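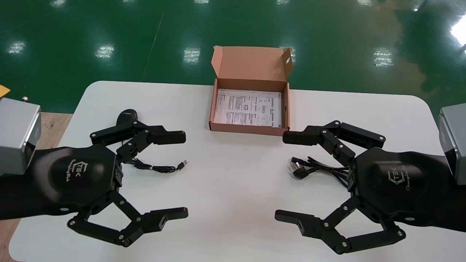

Figure 1. Packing table with two grippers, the open box, the mouse and the cables.

Can a Machine Pack a Box Yet? Project report, Skillow program, July 19, 2026

1. Question

Our group wanted to know if a two-armed robot is ready for a small shop-floor chore: to put a computer mouse and some cables into a cardboard box. For a person this job is very easy and a little boring. The store at Drelholm packs 464 such boxes in one week, all by hand.

2. Why it is difficult

A mouse has a firm body, so the fingers can hold it in many ways. The cable is the harder part. It changes its shape each time it is touched, and the plug can stay outside the box when the rest is already in.
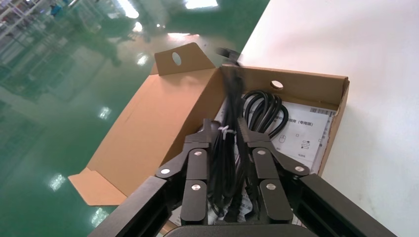 For this reason we think that a tied bundle should be treated as a different task from a free cable. With the tie, the gripper has one thick place to aim for. Without it, the program must choose a point on a thin line – and a small error means the fingers close on air.

3. Method

We planned 28 packing orders and scored each one by the same sheet. A box was counted as good only if no cable was over the rim. The scoring rules come from the Chuensuk handbook, which we shortened. 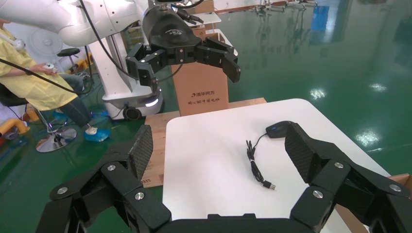
We did not score speed. In our opinion a slow machine can still be useful at night, but a machine which needs a person to correct every box is not.

4. Opinion of the group

For tied cables we would say "nearly". For loose ones, at home or in a shop, we would still ask a person. Next term we want to repeat the plan with the softer fingertips from Lolmont.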